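**Hand-wound Coltby gaining after a service, do I send it back?**

posted by Maiara Godoy, Monday, June 17, 2024

Got my dad's old Coltby back from service in March. Hand wound, small seconds at six, nothing fancy. Paid 298 for the full job, clean and oil plus a new mainspring. First couple months it was great, maybe a few seconds off a day. Now its gaining 20 seconds a day, sometimes more if I leave it lying face up overnight.

Things I've done so far: wound it same time every morning, kept it away from the laptop speakers, wore it a full week straight. No difference. Power reserve seems fine. Haven't dropped it.

The shop says there's a warranty but I'd have to mail it and they quoted two to three weeks just to look. Is this a magnet thing or a bad regulation thing? And can I check at home without opening it? I don't have a case opener and I don't want to buy one.

---

**Osvaldo Xavier**

Magnetized maybe. Usually its worse than that though, you'd see minutes a day not seconds. But a light dose can look just like yours.

Cheap check: get a plain compass, lay it flat, move the watch slowly over it. Needle swings hard = probably magnetized. Needle just sits there = probably not, but the steel parts can fool you a little so try it a few times. Keep your phone out of the way, the phone will move the needle all by itself.

If it swings, get one of the little blue demagnetizer boxes. Mine's a Famberg and it's fine, they're all the same inside I think. Press the button, lift the watch straight up and away, THEN let go of the button. If you let go with the watch still sitting on it you can make it worse. Ask me how I know

---

**Wagner Meireles**

just send it back, you paid for it. mine gains 59 a day and I dont even care anymore lol

---

**Mohsin Dhanial**

Agree with the compass test, do that first. If it's clean then it's regulation or low amplitude, and you can get a decent idea for free. There are timegrapher apps, they use the phone mic. Not as good as a real one but OK for comparing positions.

How I do it:

- wind fully, wait an hour
- quiet room, fridge off if you're in the kitchen (turn it back on!!)
- watch flat on a bare table with the crown right up against the mic
- let it run 2 minutes before you read anything
- write down dial up, dial down, crown down, crown up

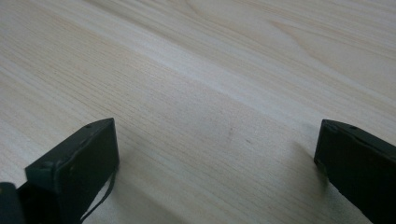 Do the whole set again at 24 hours without winding. That's the part people skip and its the useful one. If the rate is close in every position and just fast all over, it needs a nudge on the regulator and that's five minutes for whoever serviced it. If it's all over the place, or goes way off once the spring runs down, something isn't right and I'd want them to open it up properly.

Face up overnight being faster doesn't worry me much by itself. Lots of older movements do that. Try leaving it crown up for a few nights and see if it evens out, I had a Falcão that came back to almost zero that way.

Also set the lift angle in the app or the amplitude number is garbage. I don't know what it is for the Coltby, sorry. The rate will still be ok.

One more thing, warranty. Check if it's a year from the service date or from pickup, and email them now so the complaint is in writting. Then do your tests, and send the numbers in with the watch. Mine went back with a page of readings and they skipped the whole "have you been wearing it" conversation.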